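Chapter 6
Storing and Moving Household Goods

Learning aims

By the end of this chapter, students should be able to describe the stages of a domestic removal, explain how an inventory is drawn up and used, and calculate simple storage charges. They should also understand the duties that a removal firm owes to its customer while goods are in its care.

6.1 Introduction

Most households move several times, and most of them own more than they expect. When a family leaves one home before the next is ready, its belongings must be kept somewhere in between. The trade that has grown up to meet this need is known as removals and storage. It employs drivers, packers, warehouse staff and clerks, and much of its work depends on accurate paperwork.

Chapter 5 dealt with the carriage of goods between businesses. Household goods raise different questions. They are seldom uniform in size, they are rarely packed by their maker, and their value to the owner may bear little relation to their price. A box of letters can be worth nothing at auction and still be the one item a customer asks after first.

6.2 A case to follow

Throughout this chapter we shall refer to the removal of Sum-yee Yang, who left a rented flat in Temton in October and took up a post in Gruswood. Her new home was not available at once, and her goods were placed in store with the firm of Lau. The inventory ran to 118 entries. The storage period was 14 weeks, and the agreed charge included one visit to the warehouse for the purpose of removing winter clothing.

The case is a modest one, and it has been chosen for that reason. Larger removals, such as the transfer of the Ernero estate discussed in Chapter 9, follow the same order of work but involve specialist packers and separate insurance.

6.3 The survey

Before giving a price, a firm will normally send a surveyor to the customer's home. The surveyor notes the contents of each room, the width of doors and stairs, and the distance from the entrance to the nearest place where a vehicle may stand. Items that need special handling — pianos, clocks, large mirrors — are listed separately. The volume of the load is then estimated, and the quotation is based upon it.

Customers sometimes forget lofts, sheds and cupboards when showing a surveyor round. A careful surveyor will ask about each of them by name and record the answer on the form.

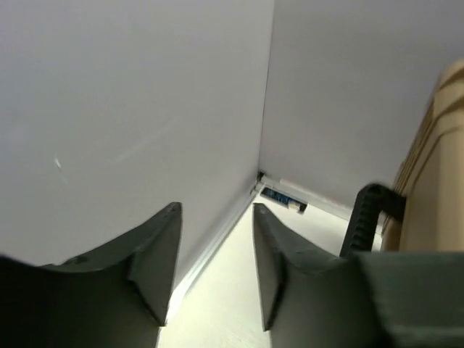

Once the survey is complete, the firm prepares a written quotation. This should state the volume allowed for, the dates of collection and delivery, the weekly rate for storage and the limit of the firm's liability. Any change to the load after this point should be agreed in writing by both parties before the day of removal.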